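Revision 2019-07-18, approved by R. Toivonen

## 4. Preparing the Haruna plate shaker for culture growth

This section covers first set-up of the shaker for small-volume bacterial and yeast cultures. Read section 3 (power and leveling) before you start.

1. Set the power switch to OFF and lift the lid.
2. Place the plate adapter on the platform with the notch facing the hinge. Tighten all 4 corner screws by hand.
3. Load the plates. Unused positions must hold a blank plate filled with water to the same volume.
4. Close the lid and switch the unit on. Wait for the self-test to finish.
5. Press SET and enter a temperature of 30 °C.
6. Press SET again and enter a speed of 500 rpm.
7. Press RUN. The display shows WARM until the set temperature is reached.

**Caution:** Do not open the lid while the platform is moving. Press STOP and wait for the READY light.

**Note:** For strains that carry a light-sensitive switch, fit the dark lid (part 588). The clear lid does not block room light.

8. Record the strain, plasmid and start time in the run log. 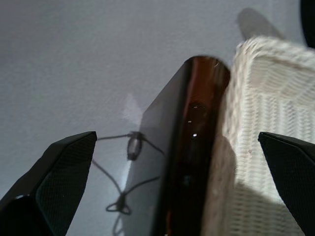 ### 4.1 Spills

1. Press STOP and unplug the unit.
2. Wipe the platform with 70% ethanol. Do not use bleach on the adapter.
3. Let all parts dry before restoring power.

Dispose of wipes as biological waste under your site rules.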